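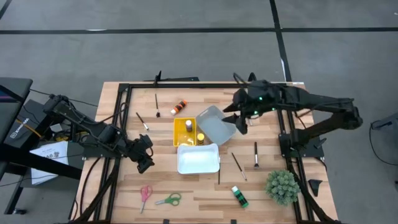
Two arms, one craft table to clear. Paints, brushes and scissors still out.

Can a robot clean up after my kids yet?
No. A pair of arms bolted to a table can put some things in some trays, on a good day, with an engineer within reach. I have yet to see one I'd leave alone with a kitchen.

But I saw a video where it did the whole table.
So did I. Ask how many tries came before it and whether the film was sped up. When I put that to Plirnik in February, they sent me a different video.

Why is a craft table hard? It's just brushes.
A paintbrush is thin and lies flat, so a boxy two-finger gripper has very little to grab. Scissors are worse. Pick them up by one handle and they may swing open. Small paint bottles are easier if they're standing and a pain once they've tipped over. Your six-year-old deals with all of this without thinking, when bribed.

Does it know where things go?
It knows what it was shown. If the brushes went in the white tray during training, expect trouble when you swap in a blue bowl. Some systems cope better than others. Get the seller to let you do the swapping.

How fast are they?
The best run I've timed myself was 32 minutes for a table I cleared in 3. The Stikgate people told me speed is "the last thing to worry about." I worry about it.

How many practice runs does it take?
Vy Phí, who tests these setups for a living, logged 2,553 attempts on a single tidying job before she was willing to write it up. She also says the first 45 told her most of what she needed to know about the hardware.

What about shop work?
Better odds. A shop can put the same part in the same spot all day, and it can pay someone to clear jams. Urari sells into that market and I have fewer complaints about them. Homes are messier, and you don't have a technician.

Nông says home units are close. Are they?
They said so the last time I asked, too. Get a date in writing, and find out who pays when a bottle of green paint goes on the rug.

Should I put down a deposit?
I wouldn't. Buy a bin with a lid.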